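Buy the Dull Gripper

I have spent the better part of June trying hand-held grippers, and I have come around to an opinion that would have embarrassed me a year ago, when I was still the sort of person who read spec sheets over breakfast. My opinion is that the fingers matter more than almost anything else on the tool, and that most of us shop for everything else first.

I understand how it happens. You open the Orico catalog and the Tedholm catalog side by side, and what jumps out at you is the camera, or the weight, or some lovely number about timing. I once talked a perfectly sensible lab into spending its last $2000 on a better camera, and I still feel a little warm in the face when I think about it. The pictures we got were beautiful – beautiful pictures of things slipping out of a grip, over and over, for most of a summer.

Fingers are not glamorous. They are bits of black material with holes in them, and you will wear through a good many before you are done. But a wide, textured finger forgives a great deal. It forgives a tired wrist, and it forgives coming at a small thing from slightly the wrong side, the way a person naturally does after the first 29 tries of the afternoon. 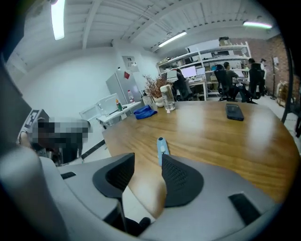
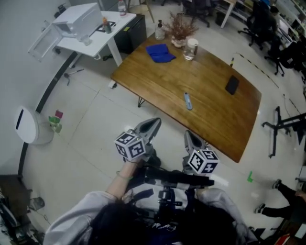
My second complaint, and I do have a second one, is that we compare these tools on bare benches with a row of matching blocks. I would much sooner see a gripper tried at an ordinary table with a phone on it, a blue cloth and a potted plant, and with other people in the room. At Donton we used to run 100 tries on blocks and write up the result as though it meant something. Then we moved to whatever was lying on the table, and the ranking turned upside down inside a morning.

I will admit that the folks who favor the Ó Gríofa way of testing have a fair point. They say you can't compare two tools if the table keeps changing, and they're right that 200 tidy tries make a much nicer chart. I've made those charts myself and been proud of them. I would only ask that the tidy tries come second, once you know the thing is pleasant to hold and picks up a pen without a fuss.

So if you have money for one upgrade this year, please look at the fingers first, and borrow a pair for an afternoon if the seller will let you. Bring your own clutter.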